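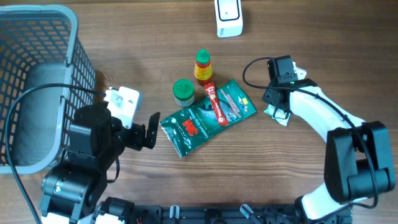

## 4. Oiling Your Tabletop

Now for the fun part - bringing out the grain! One 122 ml bottle of Skoretti oil covers a small table with some to spare.

1. Wipe off all sanding dust with a dry cloth.
2. Shake the bottle, then pour a coin-sized pool onto the wood.
3. Rub along the grain in long, even strokes. Watch that color come up!
4. Wait 29 minutes and buff away any oil still on the surface.
5. Repeat the next day for a deeper finish.

**Note:** Tables from the Rollisstead line need 2 extra coats on the end grain.

**Caution:** Oily rags can catch fire on their own. Lay them flat outdoors to dry before you throw them out.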